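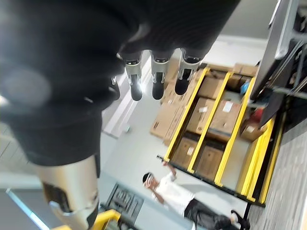 Hand and Gripper Evaluation Program: Frequently Asked Questions
Garrido Test Center, Bradedau
Last updated January 30, 2019

What is being compared?
The program compares the Hunditz multi-finger hand with the Prernirent parallel gripper. Both are tested on the same arm, with the same controller settings and the same set of parts.

How many trials does each device complete?
Each device completes 160 grasp trials. The first 80 are run with the arm under operator control. The remaining 80 are run from stored programs.

What counts as a successful grasp?
The part must be lifted, held for nine seconds and set down inside the marked area. A part that slips but is recovered is recorded separately.

Is the wrist camera used to guide the grasp?
No. Wrist video is kept for review only. With the multi-finger hand, the palm and fingers take up much of the view – reviewers should consult the overhead recording as well.

May visitors attend a session?
Yes, by written request. Visitors must follow the instructions of the operator on duty at all times.

Can we submit our own parts?
Parts weighing up to 200 grams are accepted. Heavier parts may be considered for the December session.

When will results be released?
Results are sent to participating firms once both devices have completed their trials. Partial results are not released.

Who receives the raw recordings?
Each manufacturer receives the recordings of its own device. Requests for other material should be made in writing to the Test Center office.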